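She Sews, She Hems, She Will Not Do Zippers: An Afternoon with Kusum Upadhyay

I was late, because the street numbers in Prondside skip from 288 to 300 if you come at it from the river side, and Kusum Upadhyay's shop is at 292. I walked past it twice. When I finally pushed the door open she didn't look up from the machine. "You're the one who called," she said. "Sit anywhere that isn't a pile."

There was one such chair. I took it, and I ended up staying until after six.

Kusum has been altering and mending clothes in this room for 13 years, under the name Willisora, which she made up by putting together bits of her two nieces' names. Before that she worked the pressing table at Kandpal, the big dry cleaner on the other side of the tracks, and before that she was a bookkeeper and hated it. I'd wanted to talk to her since my neighbor Rekha Bhardwaj showed up to a wedding in a suit I knew for a fact was her brother's, and it fit her like it had been cut for her that morning.

"Oh, the gray one," Kusum said when I brought it up. "That was a fight. The shoulders on that jacket! I told her four times to buy a new one. She wouldn't, and she was right, so now I have to hear about it."

I asked how she learned. I was expecting a grandmother, I think, or at least an aunt. She laughed at me.

"My mother couldn't thread a needle. She stapled my school hem once - stapled it! I learned from a woman at Kandpal named Shakuntala Goel. She did the repairs in the back, and when it got slow I'd go and stand behind her. She didn't teach. She just didn't send me away."

Shakuntala is retired now, and she still comes by some afternoons to drink tea and find fault. Kusum says she once picked up a finished skirt, turned it inside out, put it back down and said nothing at all, and that Kusum unpicked the whole hem that night and did it over.

What people bring in

I had assumed it would be mostly fancy stuff. Wedding clothes, good coats. Kusum says that's maybe a fifth of it, and the rest is what people wear to take out the trash.

"They're embarrassed," she told me. "They put it on the counter and say, it's silly, it's only a pair of shorts. I say, do you wear them? Every day, they say. So what's silly? The coat you wear twice a year, that one is silly."

Elastic is her bread and butter. Waistbands give out long before the cloth does, and most people throw the whole thing away over a strip of rubber and thread. She opens a couple of inches of the casing on the inside, near the back seam, pins the new elastic to the end of the old one and pulls it through. She did one while we talked and I doubt it took longer than making toast. If the elastic is stitched right into the fabric, it's a longer job and she'll tell you so before you hand it over.

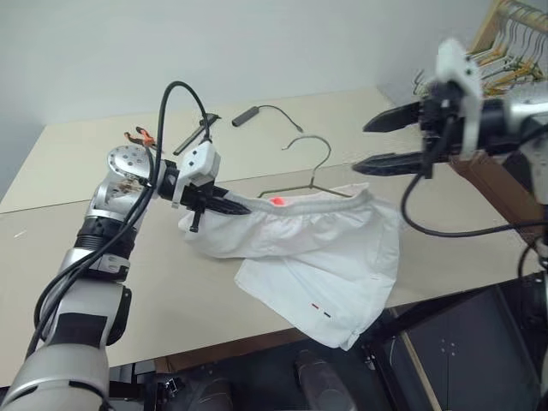
The ledger under the counter

Every job goes into a book. It's an actual paper ledger (the bookkeeper never quite left), and she's on her fourth. She added them up in February, when it was quiet and the heater was broken and she needed something to do with her hands in her pockets, and found she'd passed 4,000 pieces.

"I thought it would be more," she said. I told her it sounded like a lot to me. She shrugged and went looking for her glasses, which were on her head.

I asked if I could look through a few pages and she let me, and I could have spent the whole day in there. There's a line that says only "Pathak, trousers, AGAIN." That's Harsh Pathak, who runs the bike repair place on the corner and goes through the seat of his pants like nobody she's ever met. She has started putting a patch on the inside of his new ones before he wears them at all. He pays her partly in tune-ups. She doesn't own a bike, so the tune-ups go to her nieces.

The only job she turns down flat is zippers. "I can do them. I don't like them, and I'm old enough now." Zippers go to Jitendra Dubey two streets over, and he sends her his knits, because he can't stand anything that stretches.

On knits

This was the part where she got really worked up, in a good way, so I'll try to get it down the way she said it.

"People treat a T-shirt like it's paper. It isn't paper, it moves! You have to let it move. You use a ballpoint needle so you're going between the threads and you're not punching holes in them. You don't pull it through the machine, you let it walk. And please, wash it first. Somebody brings me a new top to shorten, I shorten it, they wash it, now it's a top for a doll. Then it's my fault."

She's also strong on thread. For years she bought whatever was cheapest, and then a customer's side seam popped on a bus and she felt so bad about it that she redid the seam for free and threw out the whole drawer. Now she uses polyester from a supplier called Wudadent, and she'll snap a length of it in front of you, or try to, to show how hard it is to break. 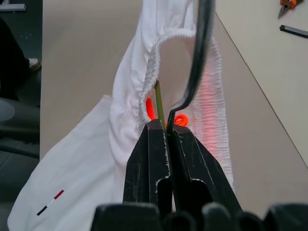 Thin white knits show every crease, so let the fabric settle before you pin it.

I asked what she'd tell somebody like me, who owns one needle and a hotel sewing kit. She thought about it for a while, long enough to finish a cuff.

"Sew a button on," she said. "Then take it off and do it again. Use doubled thread, leave a bit of slack, wind it around underneath before you knot it. After that come back and I'll show you a hem." Then she wanted to know what was going on with my left sleeve, where the lining had been hanging down since last winter, and before I'd come up with an answer she had her hand out for the coat.

She charged me $4. I asked whether that was the real price and she pointed at the card taped to the register, where it was written in blue marker, and went back to her cuff.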